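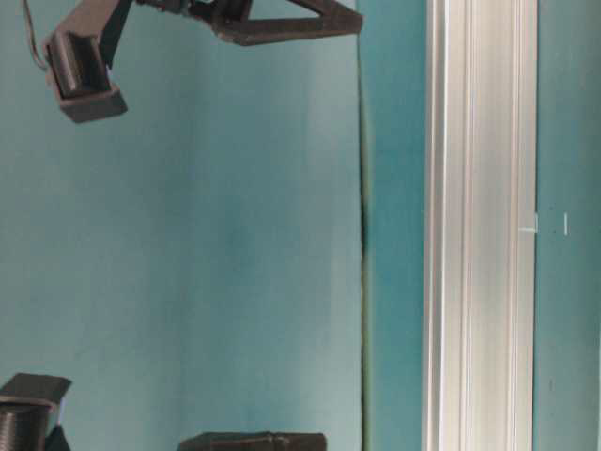
Buffer states, week 4. Picking up where we stopped last time, small countries stuck between two big ones. Main claim of the unit: a buffer survives as long as both neighbors think that grabbing it costs more than leaving it alone. That's it, that is most of the theory. Think of a gripper, a blocky finger with a ridged pad set into it, and the small state is whatever ends up against the pad. The big powers are the finger. How hard they squeeze is a policy choice, and the linkage behind the finger (alliances, trade, troops near the border) decides how much of that choice gets passed on to the small state. Keep "linkage" in mind, it comes back in section 3 and on the midterm.

Handout updated April 16, 2018. Throw out the older one, the table in it was wrong.

1. Terms

Buffer state - independent, lies between rivals, weaker than both. All three parts needed. A weak country with one big neighbor is not a buffer, it's just a weak country with a big neighbor.

Satellite - formally independent, foreign policy made elsewhere.

Neutral - a legal status or a declared policy. A buffer can be neutral or not. A neutral can be nowhere near a rivalry. People mix these up every year in the essays, please don't.

Guarantee - a promise by outside powers to protect borders. Ask who signed, what they promised to do, and if they have to do it together or each on their own. "Joint" vs. "several". Very dull, matters enormously. Belgium 1839 and 1914 is the standard case. Luxembourg 1867 is the one where the wording let the guarantors argue about it afterward.

2. Why buffers get made

a) Exhaustion. Both sides tired, neither wants to pay for the ground.
b) Third party. Someone outside wants the two kept apart. Britain and the Low Countries, over and over.
c) Leftovers. Empire falls apart, a piece remains that nobody had plans for.

Most real cases are a mix. Afghanistan in the late 19th c. is (a) and a bit of (b), with the border lines drawn partly so that Russia and British India wouldn't touch. Look at the Wakhan strip on the map, that narrow finger of land on the northeast. It exists for that reason.

Siam - kept its independence between British Burma and French Indochina, gave up territory on both sides to do it. Was that success? We'll argue about it in section. Come with a position.

3. The exercise: Cemodura

For the exercise we use the same map as last year. Cemodura is the buffer. Lirnel to the west, Flustmont to the east. Chacko is the port city on the south coast of Cemodura and the only deep harbor any of the three can reach in winter.

What you're given:
- Border with Lirnel, 258 miles, mostly flat.
- Border with Flustmont, 600 miles, mountains in the north, river in the south.
- Treaty of 14 articles. Only articles 3, 9 and 11 matter for us. 3 is the guarantee, 9 is transit through Chacko, 11 is the clause on foreign troops.
- Cemodura claims its own founding from a charter of 1161, Flustmont's school books say the charter is a forgery. You dont need to decide. You do need to say why it matters to each government at home.

Opening situation: Flustmont asks for a lease on part of the harbor. Offers to pay well. Lirnel says any lease breaks article 11. The text of 11 says "armed forces", and the lease request says "port security personnel".

Things to work out before section, in writing, one page:

Who gains if the lease goes through and nobody fights. Who gains if it's refused. Don't assume it is the same for the government and the population.

What Lirnel can credibly threaten. Credible = they would still want to do it when the time came. Closing the flat border hurts Lirnel's own farmers too, so think about that one.

Is the guarantee in article 3 joint or several? The text is ambiguous on purpose. Argue both, then say which reading Cemodura's foreign ministry should push in public and which one it should plan for.

Where are the linkages. Trade, family ties over the border, debt, gas, rail gauge. Pick two and trace them properly. Last year's papers listed nine and explained none.

4. Ways it goes wrong

Misreading. Each rival sees its own moves as defensive. Jervis and the spiral model, you had this in week 2. Go back to those notes if it's hazy.

Bandwagoning vs. balancing. Small state joins the stronger side, or joins against it. Walt says balancing is more common overall, but weak states near a strong threat are the likeliest to bandwagon, and that's exactly our type of case.

Auction. The buffer plays the two off for money and favors. Works for a while, sometimes a long while. Ends when one bidder decides that taking is cheaper than bidding, or when the two bidders make a deal over the buffer's head. Poland, 18th century, three partitions. Read the chapter on the first one at least.

Domestic split. One party in the capital leans west, one leans east, each election becomes a forign policy crisis. Watch for outside money.

Fazal's State Death is the main reading here. Her finding in short: buffer states die more often than others, up to 1945. After that, much less violent state death overall. She puts a lot of weight on the norm against conquest. Is that convincing, or is it nuclear weapons, or US power, or something else? Possible essay question, hint.

5. Admin

One-page memo goes in the box before section, no email copies. Double spaced, name at the top.

Groups stay as they were. If you're in the Flustmont group you also have to prepare an opening statement, two minutes, no slides.

Anyone who wants to carry the Cemodura case on into a longer paper in September, come see me with a paragraph first, office hours as usual. Reading for next time is the rest of Fazal ch. 4 and the short piece on Finland in the course pack.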